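Home | Schedule | Roster | Tickets | Newsletter | Contact

We use cookies to keep the site working. Accept | Settings

Stoker Football Weekly: Spring ball is back!
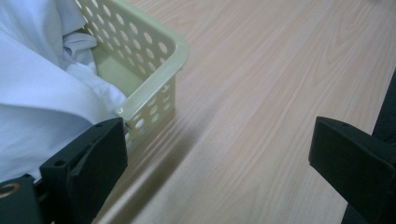
Last updated: March 30, 2025

What a first week of spring practice for the Stoker Football Club. If you came out to the fence on Saturday morning, thank you — it was loud out there for a practice with no scoreboard and no opponent, and the players noticed.

The big story is at quarterback. Stijn Brouwer is back under center after missing the second half of last season with a broken collarbone, and he looks like himself again. He took every rep with the first group in team drills and threw the deep out to the wide side of the field without any hitch in his motion. Late in the session he hit a post route in stride from the far hash and the whole defense groaned. (They'd been talking all morning, so they had it coming!)

Before he got hurt, Brouwer was on pace to break the club's single-season passing mark of 2000 yards, which has stood since 1970. We play a longer schedule now, so the old-timers will argue about it if he gets there, and they're welcome to.

The offensive line is a work in progress. Both tackles are new, and the coaches are still switching them from side to side to see who likes what. The run game had a rough start on Tuesday, with three straight plays blown up in the backfield, but by the end of the week the inside zone was moving people. Keep an eye on the left guard, who played tight end for us last fall and has put on a lot of good weight.

On defense it's mostly familiar faces, and that's great news. The whole secondary returns from the team that held Jekis to a field goal in the playoff opener. The linebackers are quick and they hit. What we need is a pass rush on third and long, and the staff has been trying a look with only two down linemen to get more speed on the field. Brouwer admitted it fooled him twice.

"I came off the first one mad and the second one laughing," he said. "I'd much rather see it from our guys than from De Bruijn in the opener."

That opener is at home in September, under the lights, and the club is hoping to beat last year's top crowd of 888. The visitors' side will have its own bleachers this time, with room for roughly 500.

The spring game is next on the calendar. Ustix is handling entry again, and season ticket holders get in with the card they already have. Gates open an hour before kickoff, and kids can run routes with the receivers at halftime. Bring cleats if they've got them, sneakers if they don't.

Recent items
Meet the new tackles
Spring game: parking and entry
Jekis rematch set for week four
Kicker competition down to two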